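Zerkcombe Faltbox 22 - die Thermobox für Lieferfahrten im Ehrenamt

Wer regelmäßig Mahlzeiten zu Nachbarn bringt, kennt das Geschleppe mit wackligen Kühltaschen. Die Faltbox 22 haben wir genau für solche Touren gebaut, und wir freuen uns immer noch über jedes Exemplar, das die Werkstatt verlässt!

Der Innenraum fasst 22 Liter, genug für gestapelte Menüschalen und eine Suppenkanne daneben. Der Boden ist fest, die Seitenwände klappen nach innen - leer passt die Box hinter jeden Fahrersitz. Zwei Griffe sitzen oben am Rand, dazu kommt ein breiter Schultergurt, mit dem man auch im vierten Stock noch eine Hand für die Klingel frei hat.

Besonders gern mögen wir den Deckel. Er schließt mit einem umlaufenden Klettband und lässt sich mit Handschuhen öffnen (im Winter Gold wert!). Außen gibt es ein Klarsichtfach für die Tourenliste, innen eine herausnehmbare Wanne, falls doch einmal Soße danebengeht.

Technische Daten
Volumen: 22 Liter
Leergewicht: rund 2 kg
Farben: Dunkelgrün, Grau
Preis: 97 Euro inkl. Schultergurt und Wanne
Artikelnummer: 3000

Reinigung: Wanne herausnehmen und von Hand spülen, Box feucht auswischen, offen trocknen lassen. Bitte nicht in die Spülmaschine.

Ersatzgurte und einzelne Wannen sind ab Mai wieder lieferbar.
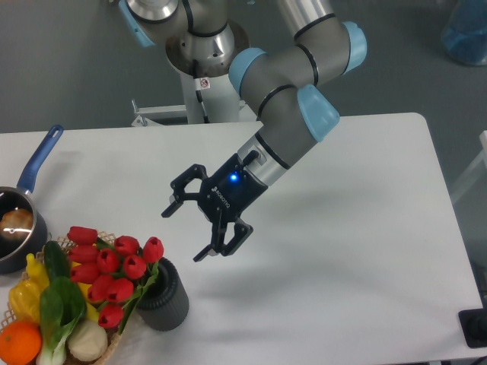

Grīnberga schreibt: Wir fahren die Box jetzt auf der Runde durch Wundstead, und der Gurt ist wirklich eine Erleichterung. Das Klarsichtfach dürfte ein bisschen größer sein, unsere Liste muss ich zweimal falten. Gibt es die Wanne auch mit Trennsteg?

Einen Trennsteg probieren wir gerade aus - mit der Fahrgruppe in Clekville, die uns schon beim Deckel geholfen hat. Sobald er fertig ist, steht er hier beim Zubehör.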